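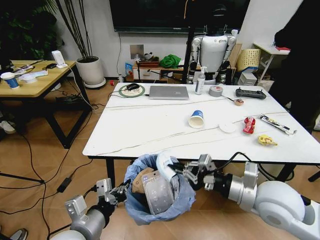
Chapter 6
Clearing the Table: What a Student Demo Does and Doesn't Show

Every spring the robotics club at Jacobs picks a household chore and tries to get a machine to do it. One year the chore was clearing trash off a table. The project was called Ploltamano, and the club entered it in the Skostex student contest, where it placed well. The poster gave a success rate of 96 percent.

You should be suspicious of that number, and by the end of this chapter you should be able to say why.

Start with what was counted. The team logged 483 grasps. A grasp was scored as a success if the item left the table. Whether it landed in the bin was written down in a separate column, and that column did not make it onto the poster. Wrappers were put back in much the same spots between tries. Paper cups, which roll, were tried less often than wrappers, which don't.

Then there is the matter of help. The club's own notes list 17 runs in which a student reached in and moved something. Were those runs thrown out, or kept? The notes don't say. A rival team from Arham asked this at the contest and got a vague reply.

None of this makes the project a bad one. Using 2 arms to hold a trash bin by its sides is hard work for a student team, and the bin job gets its own section (6.3). But a chore is a loose thing, and a score is a tight one, and somebody has to decide how to get from the first to the second. Usually it is the people who want a high score.

Before you read on, write down your own rule for when a table counts as cleared. Do crumpled wrappers and cup lids count the same? What about a roll of tape, or a computer mouse, that should stay where it is? Keep your rule. You will need it in Section 6.2, where we score the Ploltamano runs again.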